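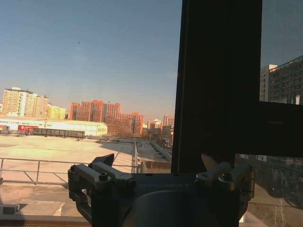
Figure 1. Gripper at a window, upper floor, low sun.

Unit notes: Automation in building services work
Prepared by Cormac Mac Giolla, Grurerwood

Scope

These notes cover the part of the unit dealing with routine room work, using the airing round at Numalmont as the running case. Numalmont is a serviced residence with 216 rooms. The cleaning and room checks are done under contract by Pietrzak. Zivness supplies the scheduling software. Read the task sheet in the course folder before the seminar, as the terms used below are taken from it.

The airing round

The round is a short set of tasks carried out in each vacant room: draw the curtain back, turn the handle, open the sash, wait, close the sash, turn the handle back, draw the curtain. A room attendant treats this as one job. For automation it has to be split, because each step puts a different demand on the arm and on the sensing.

Handles and sashes are rigid. They have a fixed hinge line and a known range of travel, and once the gripper has hold of the handle the path is largely set by the window itself. The main risk is force. An arm that pulls off the hinge line loads the frame, and a person corrects for this without thinking about it. The usual remedy is compliant control: the arm is allowed to give in directions where the window resists.

Curtains are a separate problem. Cloth has no fixed shape, and the place where it was gripped last time tells the controller little about where to grip it next. A sheer fabric adds a difficulty for the cameras. Light passes through it, and what lies outside can be picked up as if it were on the cloth. Glass causes related faults, such as reflections and false depth readings. Strong sun from a low angle makes both worse, and the schedule has to allow for it. On the east side of the building this meant moving the round away from 7 in the morning.

What was counted as work

Before any machine was brought in, the contract described the attendant's job as a list of rooms and times. Airing had no line of its own. It was done while something else was being done: the window was opened on entering, the bed was stripped, the bathroom was cleaned, and the window was shut on leaving. The time cost of airing under this arrangement was close to nil. Its cost only became visible when it was taken out and given to a machine, which has to travel to the room, find the window and wait in front of it.

Students often begin their analysis with the time taken per task and compare the person with the machine on that basis. For tasks done in parallel the comparison is misleading. Work out first which tasks share the attendant's time, and only then ask what removing one of them would save.
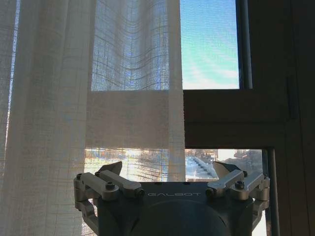

Tumaini Shirima put the point more strongly when the notes were first used in April, and said that opening the window was also how she judged the room. You smell the air, you feel whether the frame is damp, you see the mark on the curtain. Take the window away and you have to walk over and do all that anyway, and it is no longer on the sheet, so it gets done in your own time or it does not get done.

The remark has been kept in the notes because it describes a general effect. A task may carry inspection inside it. When the task is moved to a machine, the inspection is lost unless it is written down as a task in its own right and given time. In the revised Numalmont sheet a line called "window and curtain check" was added, and it stayed with the attendants.

Changes to the job

There were 18 attendants on the contract during the trial and the number was not reduced. The content of the shift did change, and the changes should be treated separately.

Sequence. Attendants used to choose the order of rooms on their floor. With the machine on the round, the Zivness schedule sets the order so that a person and a moving arm are not in the same room. The attendant now waits for a room to be released. Waiting was logged as idle time in the first version of the software, which produced poor figures for people who were following the rules. The category was later renamed "held" and taken out of individual reports.

Recovery. When the arm stops, someone must go to it. Typical stops are a lost grip, a curtain caught in the closing sash, or a handle that needs more force than the set limit. The attendant on that floor takes the call, makes the arm safe and finishes the step by hand. This is skilled work of a new kind, and it arrives without warning in the middle of other work. In the trial it was at first paid at the ordinary rate. A separate grade was agreed afterwards.

Reach and strain. High handles and heavy sashes had been a cause of shoulder complaints. The arm takes most of that load. It does not take all of it, as the windows that stop the arm tend to be the stiff ones, and those are passed back to a person. The average load falls while the hardest cases remain. An assessment based on averages will miss this.

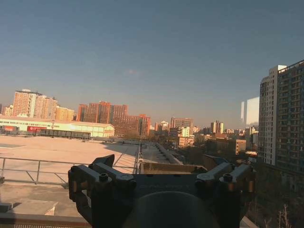
Responsibility. If a window is left unlatched on an upper floor, the fault has consequences for the people in the room and for anyone below. Under the old arrangement the attendant who signed the room was responsible for it. Under the new one the machine records a closed state, the attendant signs for the room as a whole, and it was unclear for some time which record counted. The present rule is that the machine record is advisory. The attendant tests the latch by hand before signing.

Note what this rule does to the saving. A hand test requires a walk to the window in every room. The walk was one of the items the original business case had removed.

Reading the trial log

The log supplied with this unit holds 3000 entries. Each entry is one step, so a full airing of a room appears as several lines. Do not treat entries as rooms. The fields are step, start, end, result and intervention. An intervention is recorded only when a person touches the arm or presses the release. Attendants who opened a stiff window in advance, to spare themselves the call later, do not appear anywhere. Interviews suggest that this was common on the older side of the building.

When working with the log, separate rigid steps from cloth steps before calculating a stop rate. A combined rate hides the difference. Also check the time of day against the side of the building, as discussed under sensing.

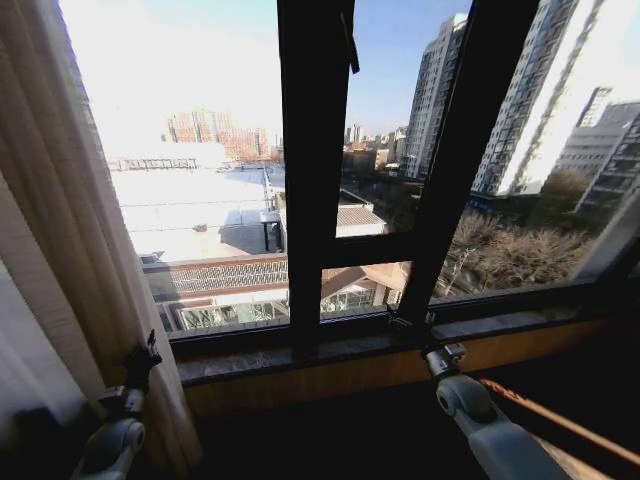 The positioning of the base deserves a paragraph of its own. An inward-opening sash sweeps through the space where the machine would otherwise stand, and the curtain, when drawn back, takes up part of what is left. With two arms it is possible to steady one part while moving another, at the price of a wider footprint. Furniture then becomes a constraint. At Numalmont the armchairs were moved away from the windows in rooms on the round. Guests moved them back. Returning the chair to its marked place was added to the attendant's list before release of the room, and it should be included in any count of tasks created by the system.

Preparation for the seminar

Draw up two versions of the attendant's task sheet, before and after. Mark each line as kept, moved, changed or new. Against each new line, state who asked for it and whether time was given.

Take one rigid step and one cloth step from the log and describe the most frequent stop for each. State what the person called to the arm would need to know in order to finish the step safely.

Write a short note, addressed to Pietrzak, on whether the hand test of the latch should be kept. Base it on the log and on the interview extracts. Notes that rely on the supplier's figures alone will be returned.

The interview extracts are in the same folder as the task sheet. Queries about the log format go to Cormac Mac Giolla before the seminar, as the session itself will start with the task sheets.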